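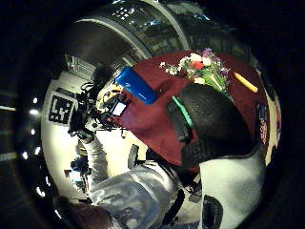 I've owned the Wellmont upright garment steamer since January, and I've been promising my sister-in-law a proper write-up for almost as long, so Elaheh, pour yourself some tea! I bought it for tablecloths. I know most people buy a steamer for shirts and dresses, but I help dress tables for other people's parties, and I'm always hauling cloths out of a tote bag with creases you could rule a line with. Deep maroon is one of my favorites to work with, lovely and rich under a small mixed bouquet with a bit of red and cream and lavender in it, and the soft folds don't bother me one bit. It's the hard square creases from storage that I want gone, and for those the Wellmont has turned out to be a very good friend.

## Setting it up

The box was heavier than I expected and the instructions are mostly drawings. The pole comes in sections that twist and lock, and I put one in upside down and had to start over (my own fault, the arrow is right there). The tank clicks onto the base with a good solid sound. After that you fill it, plug it in, and wait for the little light to change. Mine takes four minutes from cold tap water, long enough to unfold a cloth and find out where the gravy stain didn't come out last time.

## How it does on fabric

On polyester blends it's wonderful. I drape the cloth first, then go around the table with the head held just off the fabric, pulling the hem down gently with my other hand, and the creases let go as I walk. Cotton takes a second pass. Linen is linen, and for the heavy set my friend Nazanin Kermani lends me I still get out the iron and grumble.

There are 8 steam settings, and I'll be truthful, I use two of them. The lowest is nice for napkins and the next-to-highest does everything else. The very highest spits. It spat on me the first week and left a row of drips across a pale gold runner, which dried without a mark but gave me a bad few minutes.
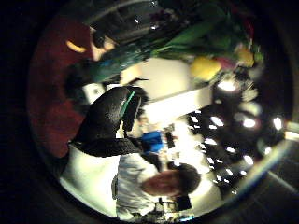 *Black glove, bright green strap.*

## Things I'd change

The cord is too short. I keep an extension cord in the car for that reason, and I wish I didn't have to. The wheels are fine on a smooth floor and hopeless on carpet – I end up carrying the whole thing, and with a full tank it sloshes. The hose also likes to fold over on itself if you work low, around the hem, and then the steam stops and gurgles at you until you lift it straight again.

Emptying the tank is easy, though, and I do it every single time. Marwan Sfeir, who had the older Wellmont, left water sitting in his all summer and never got the smell out.

## Would I buy it again?

Yes, I would! I looked hard at the Grivbridge handheld before this one, and it's a sweet little thing for a suitcase, but the tank is tiny and I'd be refilling it halfway down one side of a banquet table. If you only ever do a blouse before work, get the handheld and save the closet space. For big cloths, I'd get the upright, and I'd put an extension cord in the cart at the same time.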